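OK so I've been meaning to do this thread for months. Can machines do the boring chores yet? I mean the real ones, the ones I do at home and the ones I used to get paid for behind a snack counter. Long one, sorry, grab a drink

1/ Background: I spent 2 years at a snack counter in Zevaner. Mostly what I did was put things on trays. Someone wants a soda, a chocolate bar and something salty, you grab the three things, set them down so nothing rolls, slide it over. Repeat until your feet hurt.

2/ It's the kind of job everyone assumes a machine could already do. I assumed it too! Vending machines exist, right? But a vending machine only drops stuff. It doesn't care if your chips land on their head.

3/ Think about what's on a normal counter. Bags that squish. Bottles that tip over if you breathe on them. Little boxes. Bread and pastry, which are the worst, every piece is a different shape and if you squeeze too hard you've got crumbs. I dropped a lot of rolls in my first month.

4/ My sister's place has one of those robot vacuums, a Skera. Love it. It has eaten two phone chargers and a sock. That's where most of us are with home robots, and it's pretty good at floors as long as you do the picking up first. The picking up IS the chore.

5/ Same with the dishwasher, by the way. Fantastic machine. I still load it and I still unload it and I still argue about which way the forks go.

6/ So when people ask me "would you buy a robot for the kitchen" my answer is, show me one that puts the groceries away. Cold stuff first, eggs not under the cans. I'd pay 2,000 bucks for that tomorrow. I would not pay 2,000 for something that makes me one omelet.

7/ Anyway, trays. I think trays are a really fair test. It's light stuff, it's all within reach, no stairs, no pets, and a person can learn it in an afternoon. If two arms can fill a mixed tray without me hovering, I'll start believing in the laundry.

8/ Things I'd want to know before anyone gets excited: how long per tray, how often does a human step in, and what happens when somebody puts the cookies back in the wrong spot. My old boss rearranged our counter every April for no reason and it threw all of us off for a week.

9/ For comparison, on my best shift I did 430 trays. On my worst I did 59 and cried in the walk-in. A machine doesn't cry in the walk-in, I'll give it that.

10/ A few of you asked if I'm worried about the jobs. Yeah, some. My old coworkers in Zevaner are good at more than trays, they know who's having a bad day and who wants extra napkins. But the wrist pain I could live without, and so could they.

11/ Where I land today, 10/13/22: floors yes, dishes half, trays – getting interesting, laundry no, fitted sheets never. Ask me again next year and I'll probably move one of those.

12/ Last one, this is the kind of work I mean. Look at the left arm and the wicker basket 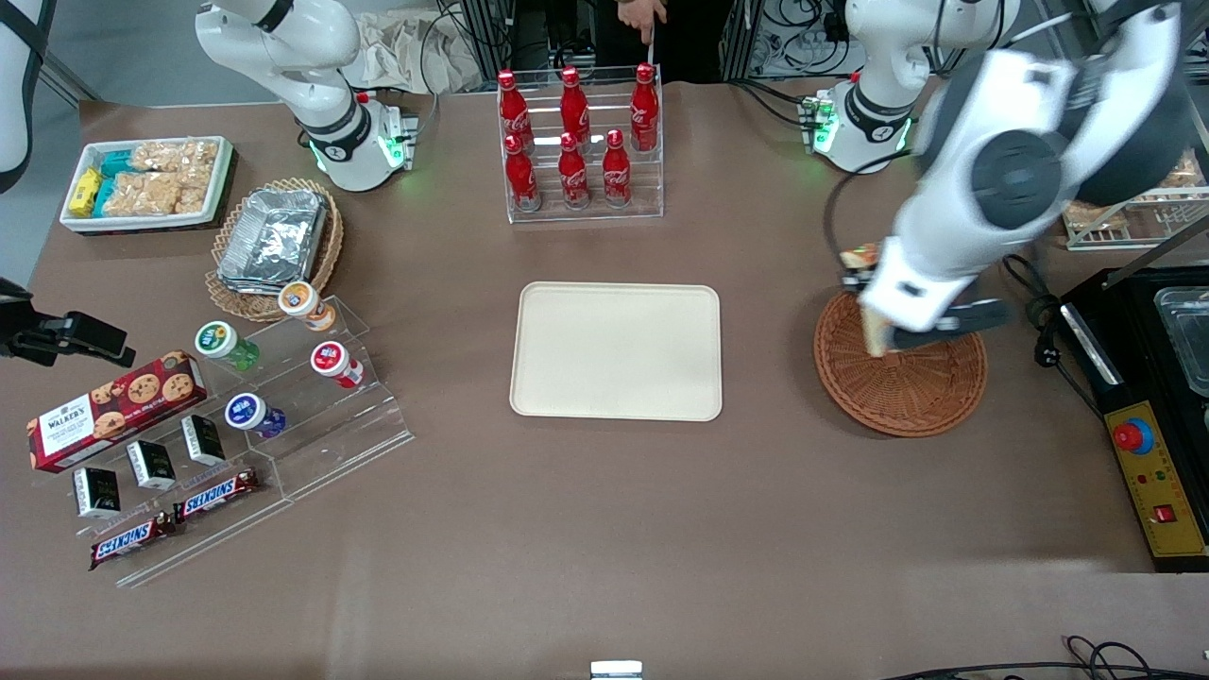
Snack counter, two arms, tray still empty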